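Vergleich zweier Greifer beim Umsetzen von Prozessoren: Zwischenstand

4. Dezember 2022

Mit diesem Beitrag wird der im April begonnene Vergleich zweier elektrischer Parallelgreifer fortgeführt. Gegenstand sind der Gisar in der Ausführung mit schmalen Fingern und der Sultana, der mit breiteren Backen geliefert wird. Beide wurden am selben Arm und mit derselben Steuerung betrieben. Die Auswertung habe ich allein vorgenommen, die Versuche selbst gemeinsam mit Akash Bhardwaj. Für die Überlassung des Sultana danke ich Prasanna Jayawardena.

Die Aufgabe ist eng gefasst. Ein Prozessor wird aus einer Tasche der Ablage entnommen, zum geöffneten Rechnergehäuse geführt und über dem Sockel ausgerichtet. Das Absenken in den Sockel und das Schließen des Halterahmens gehören zum zweiten Teil der Untersuchung und werden hier nur berührt. Speichermodule sind ebenfalls vorgesehen, wurden bisher jedoch nur in Vorversuchen gegriffen, deren Ergebnisse ich für eine Veröffentlichung noch nicht als ausreichend ansehe.

Zum Versuchsablauf

Je Greifer wurden 40 Entnahmen durchgeführt. Als gelungen galt eine Entnahme, wenn der Prozessor ohne Nachfassen aus der Tasche kam und nach der Drehung über dem Gehäuse noch parallel zu den Fingern stand. Verkantungen wurden gesondert vermerkt. Ein Abbruch durch die Kraftüberwachung zählte als Fehlversuch, auch dann, wenn das Bauteil unversehrt in der Tasche verblieb. Diese Regel benachteiligt den vorsichtiger eingestellten Greifer. Akash Bhardwaj hat darauf mehrfach hingewiesen. Ich habe sie beibehalten, um die Werte mit den Aufzeichnungen vom April vergleichen zu können, und werde sie im nächsten Durchgang ändern.

Die Greifkraft war bei beiden Geräten auf 8 Newton begrenzt. Versuche mit höheren Werten unterblieben. Bei seitlichem Griff liegt die Last auf der Kante des Trägermaterials, und dort sollte man mit Reserven arbeiten. Wer den Prozessor am Wärmeverteiler fasst, hat in dieser Hinsicht mehr Spielraum, verliert aber einen Teil der Höhe, die über dem Sockel zum Absetzen benötigt wird.

Gisar

Der Gisar ist der leichtere der beiden. Die Finger laufen spitz zu und kommen gut in die Tasche, ohne den Rand der Ablage zu berühren. Sein Nachteil liegt in der Übertragung. Die Gelenke weisen im Neuzustand ein kleines, nach längerem Betrieb ein spürbares Spiel auf, das sich an der Fingerspitze als seitliches Kippen bemerkbar macht. Am Prozessor führt dies dazu, dass eine Kante beim Anheben vorauseilt. In den meisten Fällen gleicht sich der Fehler beim vollständigen Schließen aus. Wo er es nicht tat, musste die Entnahme wiederholt werden.

Die Befestigungsschrauben der Fingerplatten sind von außen zugänglich. Ein Fingerwechsel ist somit möglich, ohne den Greifer vom Flansch zu nehmen. Die beiliegende Anleitung nennt kein Anzugsmoment. Eine Anfrage hierzu habe ich gestellt, eine Antwort steht aus.

Sultana

Der Sultana schließt ruhiger und hält den Prozessor über die gesamte Bewegung nahezu unverändert. Bei der Drehung um 180 Grad, die unser Aufbau zwischen Ablage und Gehäuse verlangt, war kein Nachrutschen festzustellen. Die Breite der Backen ist allerdings hinderlich. In der ursprünglichen Ablage war der Abstand zwischen Tasche und benachbartem Steg zu gering, sodass die äußere Kante der Backe regelmäßig aufsetzte. Die Ablage wurde daraufhin neu gedruckt und die Tasche freigestellt. Erst danach waren die Ergebnisse verwertbar, und die vorher gewonnenen Werte habe ich verworfen.

Zu bedenken ist ferner die Leitungsführung. Beim Sultana tritt das Kabel seitlich aus und verlangt eine Schlaufe, die bei ungünstiger Armstellung in den Blick der Handgelenkkamera gerät. Mit einem Winkelstecker ließe sich das beheben. Einen solchen Stecker haben wir bestellt, aber noch nicht verbaut.

Kamera am Handgelenk und feste Kamera

Neben den Greifern wurden die beiden Kamerapositionen verglichen. Eine kleine Kamera sitzt am Greifer und bewegt sich mit diesem, eine weitere ist fest am Arbeitsplatz angebracht. Für die Lage des Prozessors zwischen den Fingern ist die mitgeführte Kamera eindeutig vorzuziehen. Sie zeigt die Kante des Trägermaterials aus kurzer Entfernung, und eine Verkippung lässt sich daran früh erkennen. Schwierigkeiten bereiten die Spiegelungen auf dem Wärmeverteiler. Unter der Deckenbeleuchtung überstrahlt die Fläche in bestimmten Winkeln so stark, dass die Kantenerkennung von Lemuvix keine verlässliche Kontur mehr liefert. Eine kürzere Belichtungszeit half hier, verschlechterte jedoch die Erkennung der schwarzen Finger.

Die feste Kamera ist für die Feinausrichtung ungeeignet. Ihr Wert liegt in der Übersicht. Gehäuse, Ablage und Greifer sind gemeinsam zu sehen, sodass sich Kollisionen mit den Laufwerkskäfigen bereits bei der Bahnplanung beurteilen lassen. Ich empfehle, auf keine der beiden Positionen zu verzichten.

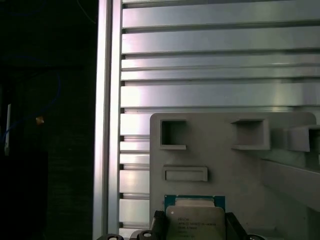
Xeon-Prozessor zwischen den Fingern, dahinter die Ablage mit ihren Taschen.
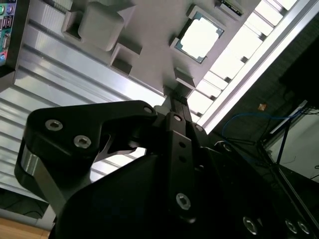
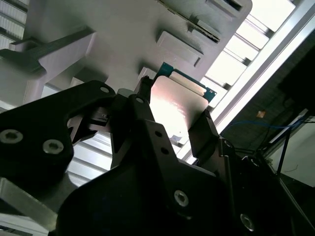

Starker Glanz auf dem Wärmeverteiler.
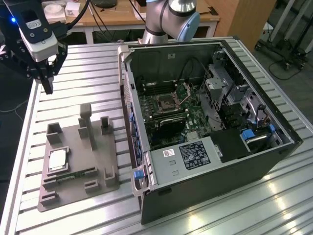
Gehäuse mit offenem Sockel, links die gedruckte Ablage.

Zur Steuerung ist Folgendes festzuhalten. Eingesetzt wurde durchgehend der Mararar mit der im Herbst ausgelieferten Firmware. Die Kraftüberwachung arbeitet zuverlässig, meldet einen Abbruch aber mit einer Verzögerung von etwa 40 Millisekunden. Bei langsamer Fahrt ist das ohne Belang. Sobald die Annäherung an die Tasche schneller erfolgt, hat der Finger den Steg bereits berührt, wenn der Halt eintritt. Wir haben die Geschwindigkeit auf dem letzten Wegstück deshalb herabgesetzt und nehmen die längere Taktzeit in Kauf.

Die Anbindung des Gisar an den Mararar gelang ohne Weiteres. Beim Sultana war die Adresse am Bus doppelt vergeben, was sich in sporadischen Zeitüberschreitungen äußerte und zunächst für einen Leitungsfehler gehalten wurde. Wer beide Geräte im Wechsel betreibt, sollte die Adressen vor der ersten Inbetriebnahme prüfen. Die Einstellung erfolgt über das Wartungsmenü und wird erst nach einem Neustart wirksam, worauf das Handbuch nur in einer Fußnote hinweist.

Vorläufige Bewertung

Für die beschriebene Aufgabe ist der Sultana nach derzeitigem Stand der geeignetere Greifer, sofern die Ablage auf seine Backenbreite abgestimmt werden kann. Ist die Ablage vorgegeben und eng bemessen, spricht mehr für den Gisar. Sein Spiel lässt sich durch einen zweistufigen Schließvorgang mildern: Die Finger fahren zunächst bis zur Berührung, geben geringfügig nach und schließen dann mit der eingestellten Kraft. Akash Bhardwaj hat diesen Ablauf in Lemuvix hinterlegt. Er kostet Zeit, verminderte die Zahl der Verkantungen aber deutlich.

Prasanna Jayawardena hat zu bedenken gegeben, dass ein Sauggreifer die Aufgabe womöglich einfacher lösen würde. Der Einwand ist berechtigt. Die glatte Oberseite des Wärmeverteilers bietet sich dafür an. Gegen einen Sauggreifer spricht in unserem Fall, dass dieselbe Vorrichtung später auch Speichermodule führen soll und ein Werkzeugwechsel im laufenden Ablauf vermieden werden soll. Ein Vergleichsversuch ist gleichwohl vorgesehen, sobald eine passende Vakuumeinheit verfügbar ist.

Offen sind im Übrigen die Fragen des Verschleißes und der elektrostatischen Ableitung. Die Finger beider Greifer bestehen laut Lieferschein aus Kunststoff, nähere Angaben zum Material fehlen. Bis zur Klärung verwenden wir ausschließlich Prozessoren, die für den produktiven Betrieb nicht mehr vorgesehen sind, und raten anderen Anwendern zu demselben Vorgehen.

Der nächste Beitrag wird das Einsetzen in den Sockel behandeln. Die Rohdaten der hier besprochenen Versuche gebe ich auf schriftliche Anfrage gern weiter, ebenso die Druckdatei der überarbeiteten Ablage. Hinweise auf Erfahrungen mit anderen Fingerformen nehme ich über das Kontaktformular entgegen.

Kontakt | Impressum | Datenschutz | © 2022 Alle Rechte vorbehalten | Nach oben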